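# Chapter 7: Wood in the Home
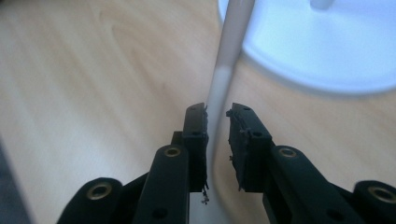 **Figure 7.1** A light wooden tabletop. The grain lines show as soft brown curves.

Most people touch wood every day without thinking about which tree it came from or how it was cut. A kitchen table, a door, a bread board and the handle of a broom may all be wood, but they are asked to do different jobs. This chapter looks at how timber is chosen for use indoors, how it moves as the air around it changes, and how its surface can be protected.

Chapter 6 followed a log from the forest to the sawmill. We pick up the story at the point where sawn boards leave the drying shed.

## 7.1 Hardwoods and softwoods

The names hardwood and softwood cause a good deal of confusion. They describe the kind of tree and say little about how hard the timber is. Hardwoods come from broad-leaved trees such as oak, ash and beech. Softwoods come from trees that mostly bear cones, such as pine and spruce. Balsa is a hardwood, though it can be marked with a thumbnail. Yew is a softwood and is harder than many hardwoods.

For furniture that gets heavy use, makers have often turned to beech. It has a fine, even texture and little smell or taste, so it is also used for spoons and chopping boards. It does poorly outdoors, where it soon rots if left untreated.

## 7.2 Why wood moves

Wood takes in water from damp air and gives it up to dry air. As it does so it swells and shrinks. Almost all of this movement is across the grain - a board hardly changes in length, but it can change noticeably in width.

Bevan Pearce, a joiner in the village of Merrick, kept a record of one wide table top in his workshop. He measured its width at the end of a damp October and again after the heating had been on all winter. The top had narrowed by 2 mm. Because he had fixed it to its frame with slotted screws, it had room to move and did not split.

Tables made without this allowance may crack along the grain or pull their joints apart. You will meet three ways of fixing a top in Section 7.4.

## 7.3 Surface finishes

Bare wood stains easily. The common finishes are:

- oil, which soaks in and is simple to renew
- wax, which gives a soft sheen but marks with heat
- varnish, which forms a hard film on the surface

An oiled table needs a fresh coat from time to time. Varnish lasts longer, but once it is badly scratched the whole surface usually has to be sanded back.

**Key words:** grain, hardwood, softwood, seasoning, finish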